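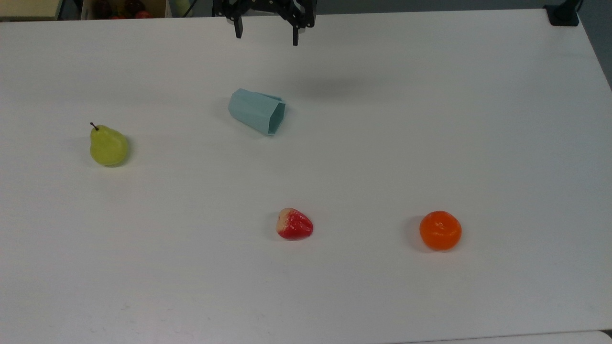

Home Issues Authors Submit
Last updated: May

4. Results and discussion

4.1. How guests decide on a second night

The question of the second night came up early in our interviews. Small rural guesthouses in the Coltura valley receive most of their visitors for one night only, and the owners told us many times that the first night pays for the laundry and the second night pays for the roof. We wanted to know at which moment the guest takes the decision to stay longer, and what information the guest has in this moment.

The booking records contain 3402 stays in 36 guesthouses over two seasons. A stay was counted as extended when the guest added at least one night after the first booking was confirmed, either before the arrival or during the visit. Stays of organized groups were removed, because in these cases the decision belongs to the organizer. We also removed the stays in which the guest moved from one guesthouse to another one in the same village. These are interesting, but the records do not permit us to say whether the guest wanted to move or whether the first house was full.

Extensions during the visit were asked for mostly in the morning, between breakfast and the check-out hour. This is in agreement with the interviews. The owners described a typical conversation at the table, in which the guest asks what else there is to see, and the answer of the owner has a strong influence. In the houses where breakfast was served by the owner in person, extensions were more frequent than in the houses where breakfast was left in the kitchen for the guests to take. We do not claim a causal relation here. The owners who serve breakfast in person are also the ones who live in the house all year, and they know the footpaths better.

4.2. The role of the walking route

The marked route from Lultex to the old salt road was opened between the first and the second season, so a comparison is possible, although with care. In the second season the guesthouses which lie less than 2 km from the route had more extended stays than before. For the houses farther away we did not find a clear change. Bălan, who carried out the interviews, noted that several owners in the upper villages had not received the printed map and were describing the route from memory – sometimes with an old starting point that is now closed for cars.

Figure 1. Share of extended stays by distance from the marked route, first season (light bars) and second season (dark bars). Houses with fewer than 40 stays in one season are not shown.

As Figure 1 shows, the difference is largest for the nearest houses and becomes small very quickly. We expected a slower decrease. One possible explanation is the bus, which stops at the beginning of the route in Lultex but does not continue to the upper villages. A guest without a car who sleeps far from the stop must ask the owner for a ride, and some guests told us that they did not feel comfortable to ask this two times.

4.3. Limits of the data

The records were kept by the owners themselves, and not all of them used the same form. In some houses an added night was written as a new booking, and we joined such bookings by hand when the name and the dates were matching. Errors in this step are possible. The weather was also different in the two seasons, with a much drier May in the second one, and we could not separate this effect from the effect of the route.

The interviews with guests were done only in Romanian and English, so visitors who speak other languages are missing from this part of the study.

Shares: 2 Comments: 0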